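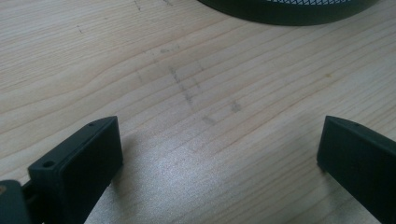 Hartwachsöl auf heller Tischplatte: matte Stelle nach dem Zwischenschliff

grirkeck_werkstatt
Platte geölt mit Dusalville Hartöl, zwei Aufträge, dazwischen Schliff mit Korn 240. Nach dem zweiten Auftrag bleibt ein Streifen stumpf, der Rest glänzt seidig. Trockenzeit laut Dose eingehalten. Nochmals ölen oder alles herunterschleifen?

Nolberg_194
Nicht herunterschleifen. Stelle mit weißem Pad anrauen, dünn nachölen, nach 20 Minuten Überstand abnehmen. Über Nacht liegen lassen. Ölgetränkte Lappen ausgebreitet im Freien trocknen, Selbstentzündung.
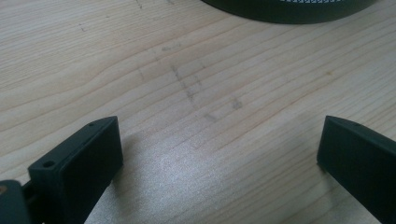 tawfik-holz
Der Glanzgrad hängt bei Öl von der Saugfähigkeit ab, und die schwankt innerhalb einer Platte. Breite, helle Bänder zwischen dünnen dunkleren Streifen können anders saugen als die Streifen selbst. Zur Beurteilung flach gegen das Licht schauen: Wo der Reflex silbrig auf der Fläche liegt, ist von der Maserung kaum etwas zu erkennen, dort lässt sich nur der Glanz prüfen. Farbunterschiede also aus einer zweiten Richtung kontrollieren. Bleibt der Streifen aus beiden Richtungen stumpf, fehlt Öl. Korn 240 ist für den Zwischenschliff in Ordnung, feiner würde ich nicht gehen.

Nolberg_194
Nachtrag: Pad ohne Maschine führen, immer in Faserrichtung.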